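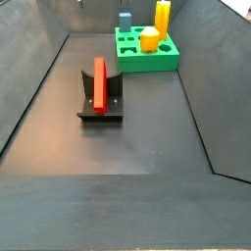 Photos: Catarina Godinho / Merner workshop

Home Projects Gallery Notes Contact

Peg blocks, holder and sorter base – gallery

Posted 6 January 2018

These pages record the parts in the Lobo block set and the grey enclosure we use for them at Merner. The set was drawn up in December and has been revised twice, mostly to the clearances. Colour is used for identification only and has no bearing on fit.

Red bar in the black holder. The side walls of the holder curve down to a shallow cradle, so the block stands upright and stays accessible from above. Two screws go through near the base. We specify Drirnum stainless, but any small pan head of the same thread will do.

Enclosure finish is matte dark grey throughout. A gloss coat was tried on the first panel and rejected for glare – the matte still picks up a slight sheen under warm light.

Green sorter base, with a pale blue block standing in the top and the notched red block held clear of the floor. The cutouts differ in shape, among them a small rectangular slot and an arch near the front edge. The black holder is fixed separately from the base.

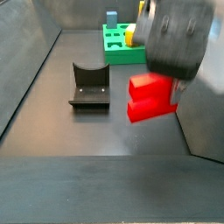

Cheng-en Chu writes that the arch cutout should get a light chamfer on the top edge, as the Fasus base had, and that square holes in printed stock tend to close up at the corners and want a pass with a needle file before the blocks are tried.

Agreed on the chamfer. It will go into the next revision of the drawing, along with a note on filing the corners.

This site uses cookies to remember your display settings. Accept Manage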